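**Item 1874. Skidell Table Grid Set**
Manufacturer: Jodwood
Category: Work surfaces / Covers and marking
Sheet revised November 12, 2022

The Skidell Table Grid Set turns a large plain table into a marked work surface divided into rectangles. It consists of a paper cover and blue painter's tape. The cover is laid first and secured at the table edges. The tape is then run across it in two directions, by hand, at whatever spacing the user needs. No spacing is printed on the paper.

The set is intended for tables where small objects are put down, moved, sorted, and returned to known positions: kitchen practice tables, packing benches, sorting stations. It is not rated for food contact and should not be used under running liquids.

## Contents

| Part | Quantity | Note |
|---|---|---|
| Cover paper, roll | 1 | 100 ft |
| Painter's tape, blue, roll | 4 | 100 ft each |
| Layout card | 1 | Blank grid, for planning |

A tape measure, a straightedge, and a utility knife are required and are not supplied. Replacement paper and tape can be ordered separately under the same item number with the suffix P or T.

## Tape runs

Each grid line is a single run of tape from one edge of the table to the other. Where a roll ends partway across, start the next piece over the tail of the first and press the joint flat. An overlap that is not aligned will put a small sideways step in the line. A step of a few millimeters has no effect on use if cell positions are read from the crossings. If they are read from the tape edge, lift the run and lay it again. 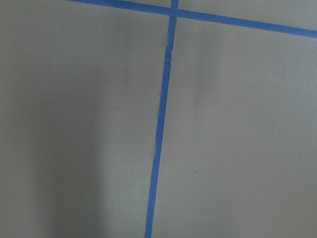

*Crossing tape runs on a gray surface. Note the seam in one run, a short distance from the crossing.*

Edges laid by hand will show slight waviness. For a straighter line, fix the start of the run, pull the tape taut over its full length, and lower it onto the straightedge marks in one motion. Do not stretch it. Stretched tape shortens after it is laid and pulls away from the paper at the ends.

Low spots along an edge, where the tape has frayed or lifted, should be pressed down with a fingernail or a plastic scraper. A metal scraper will cut the paper.

## Cell size

Cells do not have to be equal. The usual arrangement is large rectangles, with the smaller items kept together on one part of the table and the remaining cells left clear as placing area. Mark the arrangement on the layout card before cutting any tape. Things to record on the card:

- Outside dimensions of the table
- Distance of each run from the left and front edges
- Which cells hold fixed items, such as a board
- Which cells are kept clear

A light wooden cutting board and a small bowl suit most kitchen layouts. The Phuthong play food pieces (sold separately) are compatible with the set and do not mark the paper. Round slices can be stacked on the board. Plastic knives should be laid flat on the board so that the handle does not catch on a tape edge.

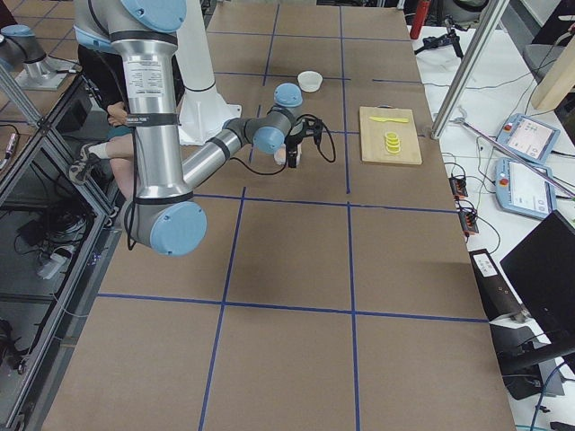 ## Laying the cover

1. Clear and dust the table. Grit under the paper shows as raised points and wears through.
2. Unroll the paper along the long side, with an overhang on all edges.
3. Smooth from the center outward.
4. Fold the overhang under and tape it to the underside of the table.
5. Leave the paper to settle overnight in humid conditions. In August, or in unconditioned rooms, check it again for ripples before marking.
6. Lay the long runs first, then the cross runs over them.

## Crossings

Cross runs pass over the long runs without being cut. The doubled tape at each crossing can look a little denser than the single runs beside it. Cutting the upper run at the crossing leaves ends that lift, and it is not recommended.

Check squareness by measuring the diagonals of one corner cell. Checking by eye from the side of the table is unreliable, as a square crossing viewed at a slant appears skewed.
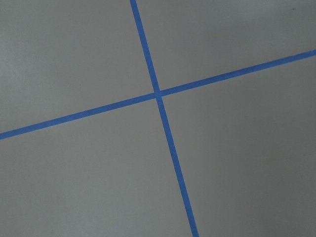
*Reading time: 4 minutes*

## Care and replacement

Wipe with a dry cloth. Small specks can be lifted with a loop of the same tape. Damp cloths will cockle the paper and loosen the runs.

Replace a run when its edge no longer lies flat. Replace the cover when it is torn, or when removed tape has taken the paper surface with it. Peel tape back on itself at a low angle, slowly, starting from the table edge.

## Ordering

Supplied from the Lada depot. Order by item number, 1874, and state whether the layout card is wanted in inches or centimeters. Opened rolls are not returnable.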